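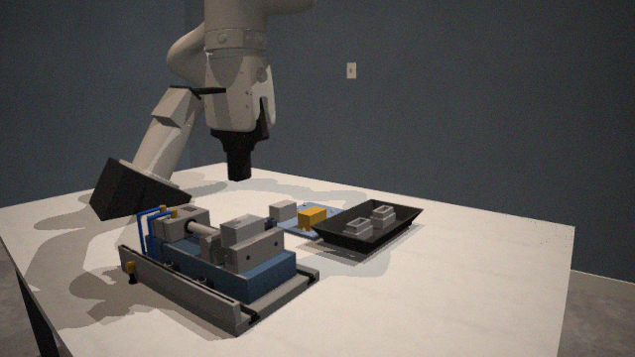 Korketti Fixed-Height Workbench Top, 24 mm: Long-Term Review

By Gisteo Workshop Desk
2024-10-23
Last updated: 2024-10-23

Korketti sells this top without legs, in one colour (a warm off-white) and one thickness, 24 mm. We bought ours at retail in June and fitted it to a pair of Lundedport steel trestles. It has been used since then for soldering, bicycle wheel truing and general assembly.

Construction

The core is particleboard with a matte laminate on both faces. Edges are banded on all four sides, including the rear, which cheaper tops often leave raw. Our sample arrived with a bow of 2 mm over its length. Clamping it to the trestles removed most of this. The underside has no pilot holes, so allow time for marking out, and use screws no longer than 20 mm.

The corners are square and fairly sharp. A light pass with 240 grit on a block is enough to take the edge off, but go slowly near the banding.

Surface

The matte finish handles overhead lighting well. Small black screws are easy to find on it, while nylon washers are not. Graphite and rubber marks lift with methylated spirits. Flux residue needs a second wipe and leaves a slight sheen that is visible at a low angle.

Heat resistance is ordinary. A soldering iron tip touched to the laminate for a few seconds left a tan mark that did not come out. Use a silicone mat.

Load

We placed 52 kg at mid-span and left it overnight. Deflection was 3 mm, almost all of it recovered once the load came off. With a centre rail fitted the same load produced no movement we could measure with a straight edge and feeler gauges. Anyone mounting a vice should fit the rail, and should put a backing plate under the bolts – particleboard crushes readily when a nut is overtightened.

Against the Mahlangu top

The Mahlangu equivalent is birch ply, costs $100 more and is noticeably stiffer. It also stains. For heavy hand-tool work it is the better buy. For electronics and light assembly the Korketti is adequate and easier to keep clean.

Faults

One section of edge banding lifted at the front left corner in the second month. Contact adhesive fixed it. The supplied instructions give the fastener spacing in inches and everything else in millimetres.

Recommended for light and medium work, with a centre rail.

Shares: 24
Comments: 2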